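4.2 Does a second listen change the score?

Reviewers often say that an album "grew on them." We wanted to know how far that claim holds up when the first score is already on paper. Earlier work by Pickering and Yousafzai took the claim more or less at face value: listeners were asked after several weeks whether they liked a record more than they had at first, and most said yes. We are not convinced that this shows anything beyond good manners toward one's own taste. A person who has kept playing a record has a reason to say it was worth the time.

Our 75 listeners scored the Flandano album on first hearing, on a scale from 0 to 200, and were then sent home with it. Half were asked to play it 5 times before scoring it again. The other half were asked to leave it alone. Neither group was shown its first scores. The record was picked by Hayat, who had no part in the scoring, and none of the listeners had heard the band before.

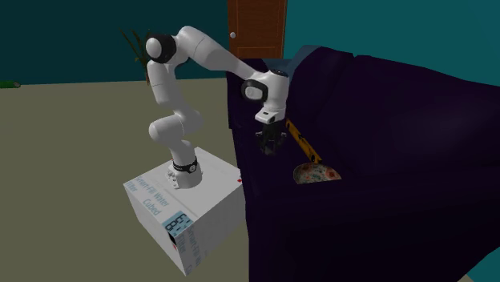
Figure 3. Rendered view of a white arm on a box, gripper fingers pointing down.

The group that played the album did raise its scores, but so did the group that did not. The gap between the two was small, and most of it came from two tracks, the opener and the long closing song. Take those out and we would not want to defend any difference at all. The middle of the record, where reviewers most often report a late change of heart, barely moved in either group.

Vilela has argued that slow songs need more plays than fast ones, and that averaging over a whole album hides this. Perhaps. The closing song is slow, which fits, but the opener is the fastest thing on the record, which does not. We also note that his own test used the Gullotik recordings, where the slow songs are the ones with the singer most people came for. It is hard to say whether tempo or the voice did the work there.

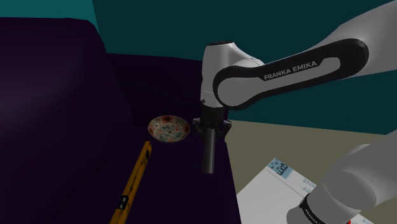 Figure 4. Rendered view of a dark purple sofa with a patterned bowl on the seat.

What did change was the wording. In their second set of notes, listeners in the playing group wrote longer comments, named instruments more often, and used "boring" far less. A reader given only the notes would guess that opinion had swung hard. The scores say otherwise. This may be why the idea of the slow-burning album is so common in print: a reviewer who knows a record better has more to say about it, and more to say is easily read as more praise.

There are limits to this. Nearly all of our listeners already owned music by similar bands, and we had to trust them on how often they played the disc. Ding (personal communication) suggests that a record people disliked outright would give a cleaner test than one they found merely dull. We agree, although finding people willing to play such a record at home may be difficult.

Norndale Papers in Popular Music | Contact the editors | Copyright remains with the authors | Back to top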